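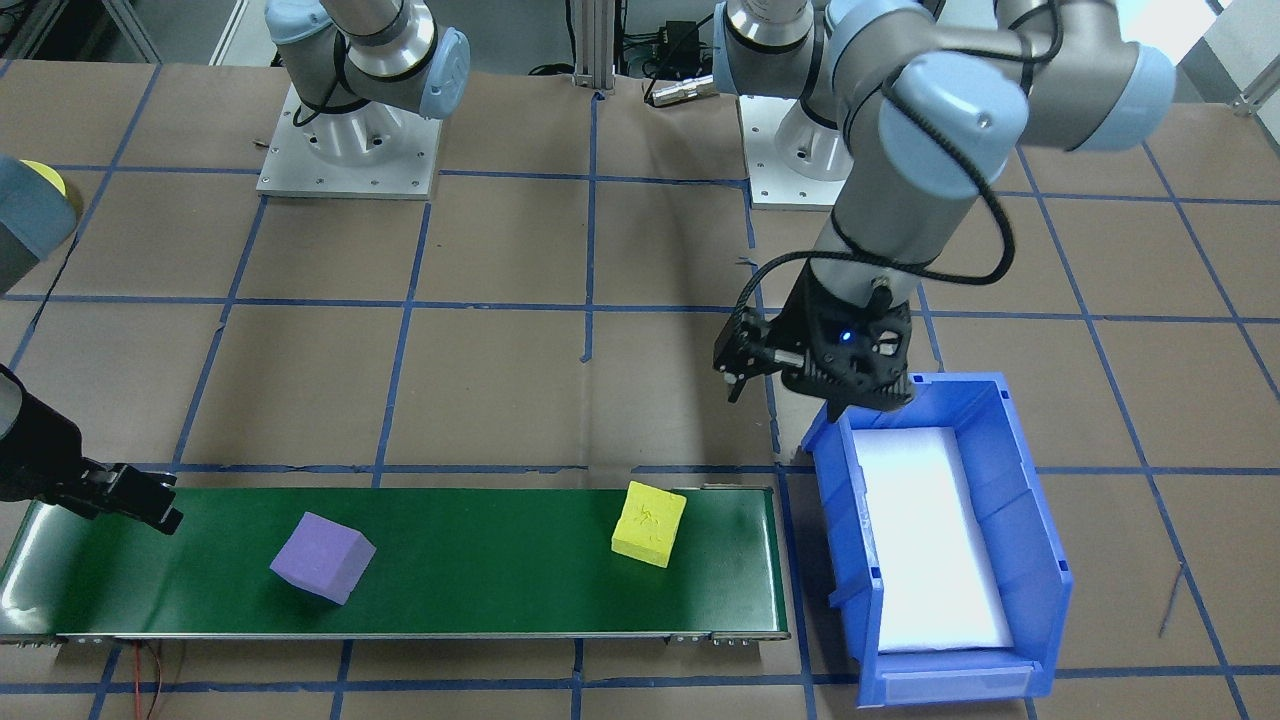 One customer wrote in to ask why the smoked trout she had in April tasted milder than the one she opened for the holidays, and whether we had changed the recipe. We had not. Spring fish carry less fat than fall fish, and smoke clings to fat. If you like a stronger flavor, order between October and January.

Smoked Fish and Roe: Frequently Asked Questions

Where does your trout come from?

All of our trout is raised in spring-fed ponds at Ellwood, a short drive from our smokehouse in Carkville. The fish are harvested early in the week and go into the brine the same day.

What is the difference between hot-smoked and cold-smoked?

Hot-smoked trout is cooked through. It flakes with a fork and can be eaten straight from the pack or warmed gently. Cold-smoked trout is cured in salt and smoked at a low temperature, so the flesh stays silky and is sliced thin. It is not cooked. People who are pregnant or have a weakened immune system should ask their doctor before eating it.

What wood do you use?

Alder for the trout, apple for the eel. The Pirura line is smoked over a mix of both, with a little juniper added near the end.

How salty is the roe?

Our trout roe is lightly salted. It is meant to be eaten within a short time and does not keep the way heavily salted roe does. If you find it too salty on its own, serve it with unsalted butter or plain sour cream.

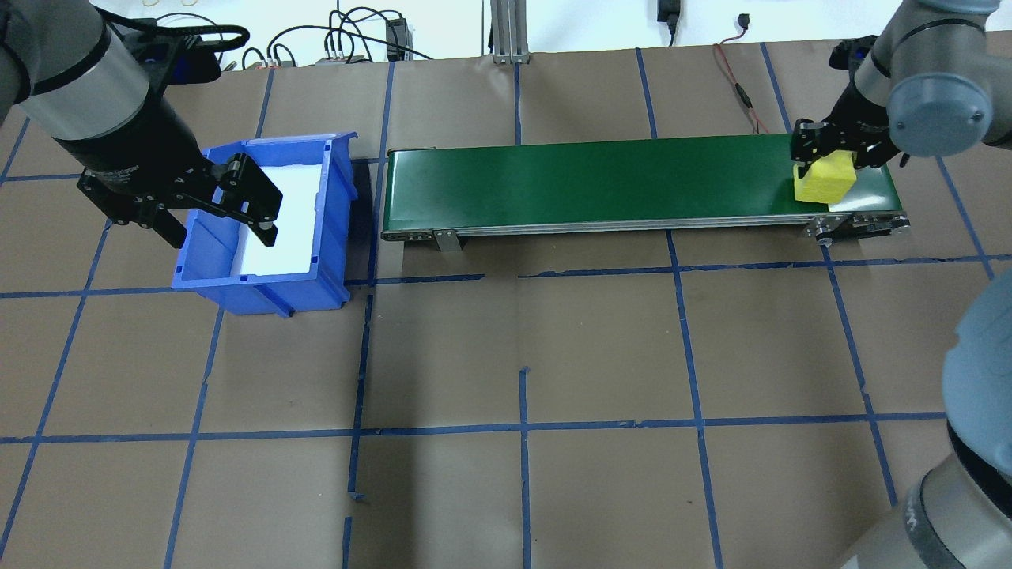 What sizes does the roe come in?

There are two jars, 25 grams and 100 grams. The small jar is enough for two people as a starter. For a party, the larger jar will top a good-sized tray of blinis if you use a small spoon.

How should I store my order?

Put everything in the coldest part of the refrigerator as soon as it arrives, usually the back of the bottom shelf. Unopened hot-smoked fillets keep until the date on the label. Once opened, wrap them tightly and eat them within three days. Roe should be finished within 2 days of opening. Do not leave the lid off, as roe dries out and picks up the smell of whatever is next to it.

Can I freeze it?

Hot-smoked fillets freeze well for up to two months. Thaw them overnight in the refrigerator.
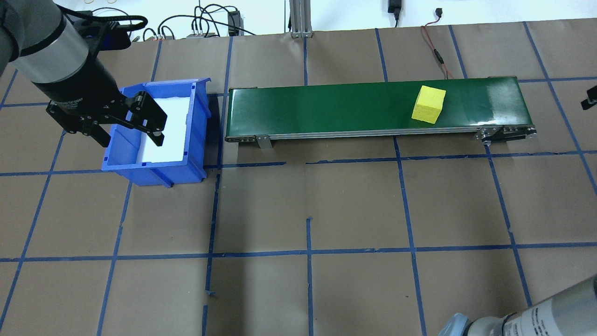

Cold-smoked slices can be frozen too, but they lose some of their texture and are better used afterward in a pasta or a spread. We do not recommend freezing roe at home. The eggs burst when they thaw.

Do you ship outside the state?

Yes. Orders go out Monday through Wednesday by overnight carrier with gel packs. We do not ship on Thursday or Friday, so that nothing sits in a depot over the weekend. An order placed on Saturday leaves the following week.

Can I pick up my order?

Pickup is available at the Carkville shop and at our counter in the Nukden market hall. Choose the location at checkout and wait for the confirmation email before you come.

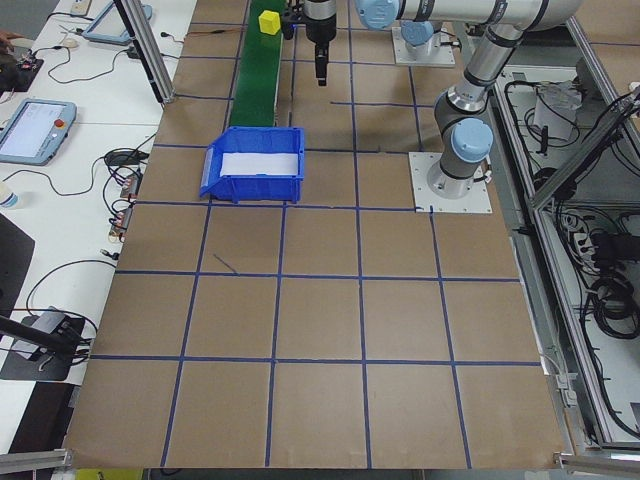
The Nukden counter has limited cold storage and holds orders until closing time on the day you selected. If you are running late, call the counter directly. Carkville can hold an order for one extra day.

My pack has lost its vacuum. Is it safe?

Please do not eat it. Take a photo of the label, including the batch number, and email it to us. We will replace the pack or refund it.

Do any of your products contain allergens other than fish?

The mustard-dill cure contains mustard. The Pirura spread contains milk. Everything else is fish, salt, sugar and smoke.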